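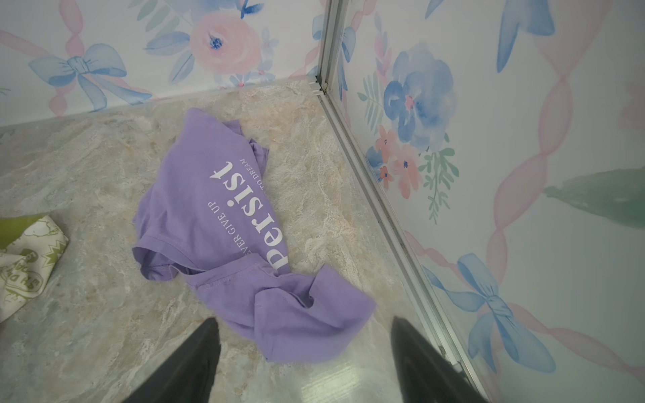
Bernum Cabin Battery: review after one summer

I bought the Bernum to replace a lead-acid bank at a cabin with no grid power. It runs the lights, a small fridge and a water pump. Setup took an afternoon, and most of that went to moving the old batteries out.

The case is heavy, so get help lifting it. The terminals are clearly marked and the cover comes off with 4 screws.
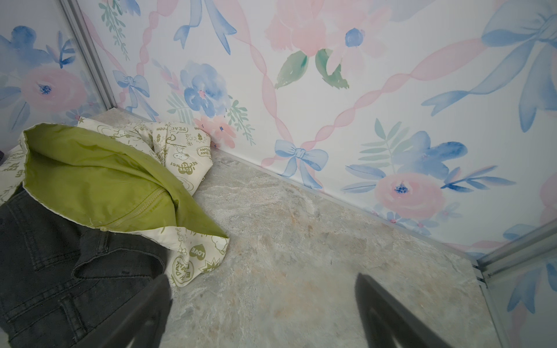
Through August it carried the fridge overnight with charge to spare. Two cloudy days in a row brought it down to 20 percent, and it recovered by the next afternoon. The fan is louder than the one on my old Skernine inverter.

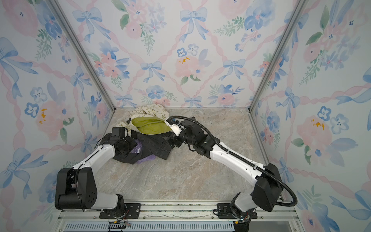

What I would change

The display is hard to read in daylight, and the supplied cable is too short. I had to buy a longer one. I give it 4 out of 5.

Leokadia Kurek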